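Setting up your Sundero hand-held grippers, part 3: first practice take

By now your pair should be charged and matched to the head camera. If they aren't, go back to part 2 - I'll wait! Everything below uses a basket and a box on the floor, my favorite way to learn the kit (nothing has far to fall).

1. Put the basket down where you can reach it with both grippers, then start the head camera.

2. Pick up the grippers, one in each hand, and hold them on either side of the box. Keep your sleeves off the marker squares.

3. Check the three views on your laptop before you touch anything. You want your grippers in the head view, and the gray gripper body across the bottom of the two hand views. 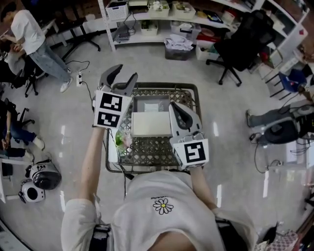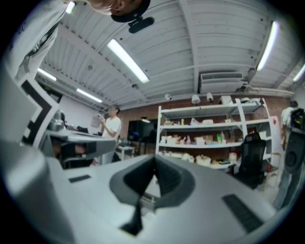
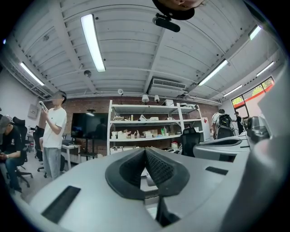
Sundero Customer Training Team

4. Hold still and count to three in your head, then squeeze and let go once with each hand. I use that little squeeze later to line the recordings up.

5. Now work on the box. Go slower than feels natural, and try to keep both grippers where the head camera can see them.

6. Stop the take from the laptop and give it a name you'll recognize in July.

Note: the hand cameras are very wide, so they pick up the ceiling lights and whoever is standing nearby. Tell people before you record, please.

Caution: mind any cable on the floor when you step back. I've caught my foot more than once, and Costel Shehu still brings it up.

Each gripper stores 100 takes. When it's full the take button does nothing, so copy your files over and clear it before you carry on with part 4.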